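Kidholm Gear Handling Set
Data card, version 2
October 2019

Summary

The Kidholm Gear Handling Set is a collection of short recordings made by members of the Kidholm Robotics Club during the second term of its assembly project. Students drove a robot arm by hand control through the placing and picking up of small metal gears on a dark board. The set contains 1206 recordings made by 18 students.

Contents

Each recording has its own folder, holding the wrist camera images, the arm's joint positions, the opening of the gripper and a text file with the task name. Folders are numbered in the order of recording. Numbers missing from the sequence belong to recordings withdrawn at review and will not be reused. 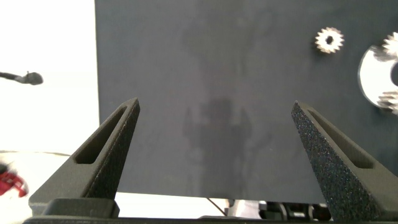 The recordings are divided by task. The first 600 cover single gears only. The remainder cover work with larger gear assemblies, which students attempted after passing the club's practical check. Both parts use the same file layout and may be read with the Studar loader supplied in the tools folder.

Collection

Students worked in pairs, one at the controls and one keeping the log. Start positions were chosen by the student keeping the log. Failed attempts were kept and are marked "incomplete" in the task file.

Known limitations

Lighting was not controlled between sessions. Bright backgrounds and shadows on the board are common, and fast arm movements produce blurred images. Joint positions in the earliest folders were saved at a lower rate; the loader reports this when it opens them.

Use

The set may be used for teaching and noncommercial study. Entrants to the Zinchenko Student Challenge may train on it, provided that their entry form names the version used. Corrections should be submitted through the Urnura project page, with the folder number given in the subject line.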